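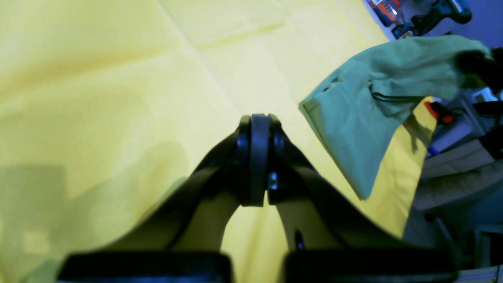 Dilruba Paul, linens and folding, Platasska

2022-11-03
5 min read

Search the guide Go Clear

Section 5: Folding table, set-up and short-sleeved tees

Covers laying the cloth, getting a tee flat, lengthwise fold, final fold, stacking. Long sleeves and anything with buttons are in the next section. Towels have their own sheet, on the wall by the Nollgate shelves.

Read all of it once before starting. Then just keep the steps open next to you.

What you need

- the table, cleared
- a plain table cloth, light color, one that hangs over the edge
- the tees, dry, right side out
- a shallow basket for anything you pull out (stains, holes, wrong pile)
- Plarnix fold card if you want every shirt to come out the same width. Optional. I hardly use mine.

Laying the cloth

1. Clear the table completely. Mugs, tape, the phone, all of it.

2. Wipe down, let dry. Damp table = damp cloth = damp shirts, and they'll smell by the weekend.

3. Unfold the cloth on the table and pull it out to the corners. Light yellow, peach, cream, whatever is clean. Pale is better, you see lint on it and you see the outline of the shirt.

4. Smooth from the middle outward with flat hands. Don't drag from one side, it just walks the whole cloth over the edge.

5. Look for ridges. Storage creases are fine, the straight ones from being folded up in a drawer. You don't need to iron those out. What you want gone is a raised pleat that would sit under the shirt.

6. Tug the overhang down evenly on the long sides.

NOTE: If the cloth keeps sliding, put a thin non-slip mat under it. The kind for rugs works, cut smaller than the table so it dosen't show.

CAUTION: No pins. No clips on the table edge either. People lean on them.

Sorting before you fold

Do this first, not while folding. I used to do both together and ended up refolding half the pile.

1. Tip the tees on one end of the table, or on a chair if the table is short.

2. Pull anything that isn't a short-sleeved tee. Tank tops, polos, the odd pillowcase.

3. Check each for damp at the collar and under the arms. Thick collars dry last.

4. Turn right side out. Reach in through the hem, grab both sleeves, pull back through.

5. Shake it once. Hard. Most of the wrinkling you'd otherwise be smoothing by hand goes with that one shake.

6. Stack loosely, all the collars pointing the same way. Left for me. Pick a side and stay with it for the whole batch.

NOTE: Very soft cotton stretches if you hang it over the table edge while you work. Let it lie on top of the cloth.

Getting the tee flat

1. Lay it face down, collar to the left, hem to the right. Long side of the shirt along the long side of the table. If your table is narrow turn everything a quarter and read "far" and "near" to suit.

2. Square the hem first. Two corners, one in each hand, small pull.

3. Then the shoulders. Same small pull. Don't yank teh collar, it goes wavy and never comes back.

4. Sleeves out flat, cuffs not rolled under. Run a finger inside the cuff if it is.

5. Smooth down the middle, collar to hem, one long pass. Then the sides.

6. Side seams: should run more or less straight. On cheap tees they twist around to the front after a few washes. Ignore the seam in that case and go by the shoulder.

NOTE: Small soft wrinkles are okay at this point. Sharp ones aren't. Lift that part and lay it down again.

The lengthwise fold

Where most of the crooked piles come from. Slow down here, make up time later.

1. Take the far shoulder and the far hem corner.

2. Lift both just clear of the cloth. Keep some tension between your hands, otherwise the middle sags and drags.

3. Bring that side over toward the near side. For a narrow fold, match edge to edge. For a shop-style fold, stop at the middle of the collar and then do the other side to meet it. Stanciu orders are shop-style, everything else edge to edge.

4. Set the hem end down first, then the shoulder.

5. Let go. Look at it before you touch anything.

6. Straighten the far edge. You want one line from collar to hem, parallel to the table edge. The near edge won't be a straight line yet, there's the sleeve.

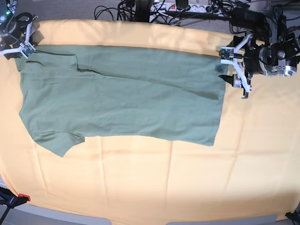
Fig. 2. Green tee folded lengthwise, sleeve not yet tucked.

7. Sleeve. Fold it back on itself so the cuff lies on the body of the shirt. Press flat with the palm.

8. If the collar has bunched, open the shoulder end a little, flatten the collar band, close again. Quicker than starting over.

9. One more pass with a flat hand, collar to hem.

CAUTION: Don't press down over a print with your nails or a ring. Transfer prints scuff and it shows forever.

CAUTION: Keep the fold line off any print if you can. Cracks start on the fold.

If there's a diagonal crease across the body after step 5, the two ends landed out of line. Usually the hem went down a bit too far along. Pick up the hem end only, shift it, lay it down again. Leave the shoulder where it is. If that doesn't clear it, open the shirt fully and go back to getting it flat.

The final fold

1. Hem end up, bring it toward the collar. Stop a hand's width short for drawer piles. All the way for shelf piles.

2. Smooth.

3. Fold again from the new edge. Drawer shirts should now stand up by themselves when you set them on the fold. If one flops it's either very thin cotton or there's air in it -- press and try again.

4. Flip so the smooth side is up.

5. Onto the stack, folds facing you.

NOTE: Big sizes, anything from XL up, take three folds instead of the two above. Otherwise they stick out past everything else in the drawer.

Working with 2 people

Good for big batches and for the large sizes. Stand at opposite ends, one at the collar end, one at the hem. Hem person leads. Say "down" when you lower your end, the other one follows. Sounds silly, saves a lot of redoing.

Don't both smooth at the same time. You push the wrinkles at each other.

Swap ends every so often. Collar end is fussier and your fingers get tired of it.

Biggest batch we've run on one table like this was 53 tees, in September, before the move to Nollgate. Fine until the last stack, which leaned and went over. So:

Stacking

- Keep stacks low. If it leans it's already too high.
- Alternate the direction of the thick folds if the tees are heavy.
- Heavier cotton at the bottom.
- Same color together, unless the order says by size.
- Pat the stack from the sides, both hands. Never from the top only.
- Move it with a hand under, a hand on top. Or slide it straight off into the box.

Quick fixes

Fold comes out wider at one end: the shoulder wasn't brought over as far as the hem, or the other way round. Check against the card.

Collar sticks out of the finished fold: hem came up short. Open the last fold only and bring it up more.

Sleeve pokes out the side: wasn't laid flat in step 7. You can push it in with a finger, I do, but on shop-style do it properly.

Shirt drags the cloth with it: you're not lifting enough. Or the cloth is too light. Swap for a heavier one.

Lint all over: shake the cloth out, outside. Dark tees shed on to pale cloth and then the next pale tee... you get it. Fold light colors first, dark ones last.

Shiny sporty fabric: won't hold any of this. Roll it.

Table is too low, back hurts: put the feet on blocks, all of them the same, and check it doesn't rock. Worth doing even for one afternoon.

When you're done

1. Check the basket. Stained ones go back to the wash, don't leave them under the table.

2. Check the floor as well.

3. Shake the cloth, fold it in thirds, then in half. Keep to the same fold lines each time so it only has the one set of creases.

4. Cloth and card on the top shelf. Wash the cloth when it looks like it needs it, cool, no softener. Softener makes it slippery.

5. Write the count on the sheet with your initials. Wrong sizes on a separate line, please, not squeezed in the margin.

Next: Section 6, long sleeves and button fronts. Long sleeve tees use the same set-up, same cloth, only the sleeve step changes.

Contact Platasska | Copyright 2022 Platasska | Back to top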